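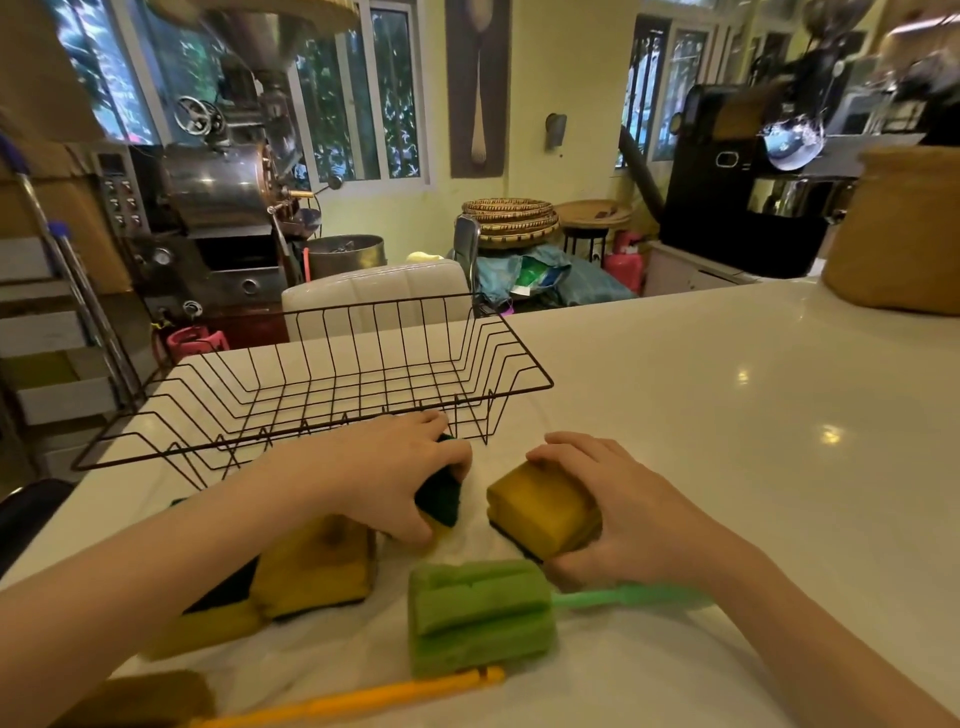 Um leitor de Gavimville nos escreveu que a primeira coisa a comprar não devia ser a máquina, devia ser a bancada. Segundo ele, gastou o orçamento inteiro num braço para lavar e guardar utensílios e depois descobriu que o tampo balançava a cada movimento. Terminou por parafusar o tampo na parede, e só depois disso o braço trabalhou bem.

Concordo com ele, e por isso começo esta página de dicas pela medida do lugar. Escrevo para quem tem uma cozinha de trabalho pequena, uma torrefação de bairro ou uma oficina em casa, e está pensando em comprar um equipamento automático para a parte da limpeza.

Antes de pedir orçamento

Escreva numa folha todas as tarefas de limpeza de uma semana normal. Não escreva "lavar a louça", escreva cada gesto: pegar a esponja, virar para o lado verde, esfregar, enxaguar, pôr no escorredor, trocar o pano. Eu fiz isto num sábado e cheguei a 17 gestos. O vendedor da Fletell leu a lista e disse que o modelo básico deles fazia 7. Sem a lista eu teria comprado o modelo básico.

Esponjas, escovas e panos

São as peças mais baratas e as que mais dão trabalho à garra. Uma esponja macia muda de forma quando é apertada, e a garra precisa saber quanto apertar. Na demonstração, leve as suas próprias esponjas, também as gastas. Leve ainda a escova de garrafa, porque o cabo fino costuma girar entre os dedos da garra.

Um pano claro estendido debaixo dos utensílios ajuda a câmera em bancada brilhante, onde o reflexo da janela confunde. Estique bem o pano, as dobras atrapalham.

O escorredor de arame também merece um teste. Os fios finos são difíceis para alguns sensores de distância. Se a demonstração for feita com escorredor de plástico cheio, peça para repetir com o seu.

Quanto reservar

A minha regra é simples: do total que posso gastar, deixo 40 por cento fora do preço da máquina. Esta parte paga a instalação, a tomada nova, os dedos de reposição e as horas de ajuste. No meu caso o jogo de dedos de silicone custou 400 reais, e não estava na proposta da Gavalas. Pergunte sempre:

- o preço dos dedos e de quanto em quanto tempo se trocam
- se a visita técnica inclui o deslocamento
- se a proteção contra água é do braço inteiro ou só do punho
- quem paga a atualização do programa depois do primeiro ano

Alugar primeiro

A Flinivus aluga por mês e desconta uma parte se a pessoa decide comprar. Eu aluguei em junho, mês de muito movimento, e recomendo escolher também um mês assim. Num mês calmo qualquer máquina parece suficiente.

Durante o aluguel, anote toda vez que alguém precisa ajudar a máquina. Um caderno ao lado da pia chega.

O que continuo a fazer com as mãos

Torrador, funil e bandeja de resfriamento eu limpo à mão, com pincel seco e pano, e não pus estas tarefas no orçamento. As esponjas também: lavo, aperto bem e deixo em pé até o dia seguinte. As de cozinha e as de oficina ficam em potes separados, com o nome escrito na tampa.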